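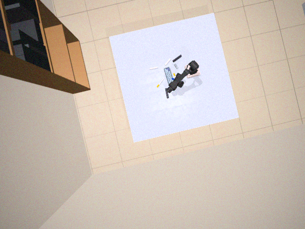
**gredix_mom:** So I'm finally picking grout for the kitchen and I'm stuck. My husband wants it bright white, I want something darker so I'm not scrubbing every weekend. I keep coming back to big cream and tan squares with thin darker lines, laid on the diagonal, and I love it. Am I nuts?

**findero88:** Not nuts, but diagonal wastes tile! We ordered 6 extra boxes and still ran short.

**mariusursu:** Disagree on the waste — our installer used his offcuts along the walls and we had 2 boxes left over. Go darker on the grout. Ours was white in January and it's already dingy by the stove.

**findero88:** Did you seal it?

**mariusursu:** Once. Maybe I should've done it twice, ha.

**gredix_mom:** Ok, what did you all pay for labor? Jover quoted me $3000 and Vasiliu wants $730 more for the same room.

**findero88:** Ask if that covers ripping out the old floor. Mine didn't.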